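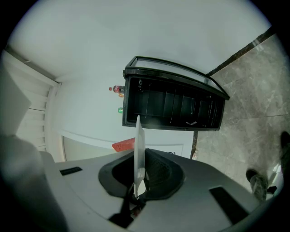 Chemical peels are one of our favorite treatments at Taklow Skin Clinic, and we love talking about them! A peel loosens the dull outer layer so fresher skin can come through, and it comes in light, medium and deep strengths. If it helps, think of the small green, orange and red bottles next to the black freezer: green for light, orange for medium, red for deep. Most first-timers at our Fladthorpe office start with green.

## Does it hurt?

A light peel tingles, and some people feel a warm prickle that fades once we rinse. Medium peels sting more, so we keep a fan going and talk you through it.

## How long will I be flaky?

After a light peel, plan on 2 or 3 days of dryness. A medium peel usually means 6 days of real flaking, mostly near the mouth and chin. Please don't pick — let it come off by itself, and keep the moisturizer on thick.

## What should I wear to my visit?

Something comfy with a loose neck. A plain old T-shirt is great. Leave the makeup at home, and tie back long hair.
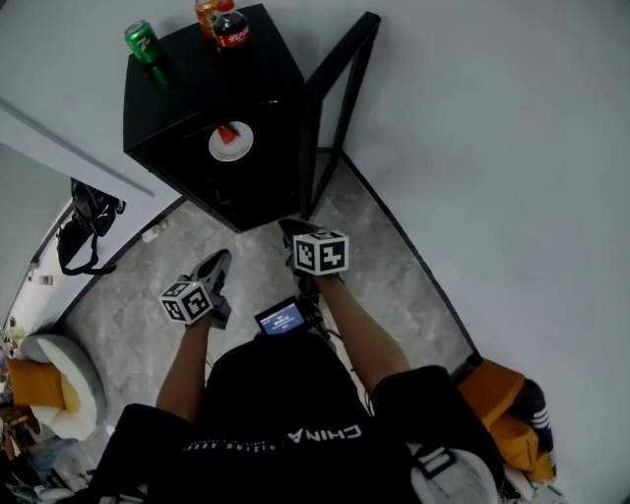
## Can I have a peel in summer?

You can, if you're serious about shade and sunscreen. We still get most excited about October, when the sun is lower and new skin has an easier time of it.

## Do I have to stop my retinol?

Yes, a week before, and wait until the flaking is over before you start again. Tell us about any prescription creams or cold sores, too.

## How long is the appointment?

A light peel takes 20 minutes. Bring a hat for the trip home!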